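Fil sur l'adaptation d'impédance entre ampli et casque, suite aux questions reçues sur le Kavix. Janvier 2020, firmware d'origine, aucun égaliseur.

1/ Le Kavix est annoncé à 48 ohms. C'est une valeur nominale, donnée à 1 kHz. Sur un transducteur dynamique, l'impédance remonte dans le grave, au voisinage de la résonance. Ici le maximum est à 90 Hz, 141 ohms.

2/ Conséquence : avec une sortie à impédance élevée, le pont diviseur n'est plus constant en fréquence. La courbe de réponse suit en partie la courbe d'impédance. On gagne du niveau à 90 Hz, et on appelle ça de la « chaleur ».

3/ Sur le Clomach, sortie sous 1 ohm, l'effet est négligeable. Sur un vieil ampli intégré dont la prise casque passe par une résistance série, il s'entend sans effort.

4/ Kamlesh Ahuja me demande si un planaire pose le même problème. Non. Impédance quasi résistive, donc plate. La résistance série fait baisser le niveau, la tonalité bouge très peu. 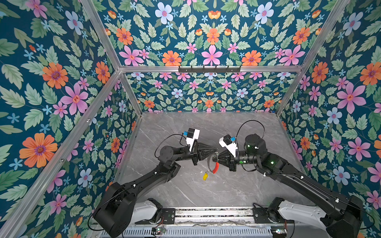
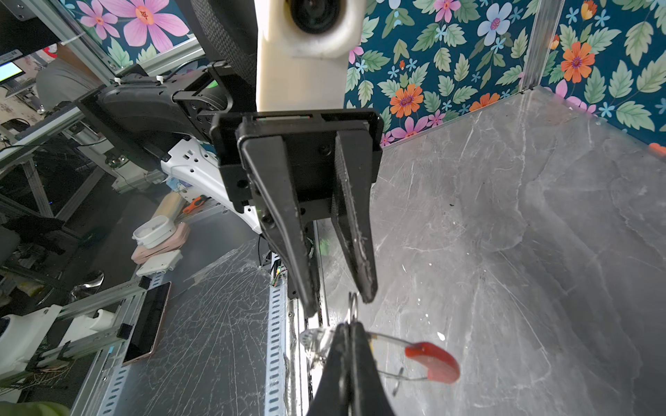
5/ Pour les modèles à 600 ohms, raisonnement inverse. L'impédance de sortie compte peu, c'est l'excursion en tension qui manque. Un téléphone sature avant d'atteindre un niveau correct sur un enregistrement dynamique.

6/ Règle courante : impédance de sortie inférieure au huitième de l'impédance du casque. Pour 48 ohms, cela donne 6 ohms. Prendre le minimum de la courbe si le fabricant la publie — peu le font.

7/ Harish Lodhi signale que l'adaptateur Hindden ajoute une résistance série dans la fiche. Confirmé à l'ohmmètre sur le mien. À retirer avant toute comparaison d'écoute.

8/ Autre erreur fréquente : comparer deux amplis sans égaliser les niveaux. Mesurer la tension aux bornes du casque branché, sinusoïde à 1 kHz. À vide, la mesure ne vaut rien.

9/ Prochain fil en mars : coussinets velours contre similicuir, même casque, même coupleur.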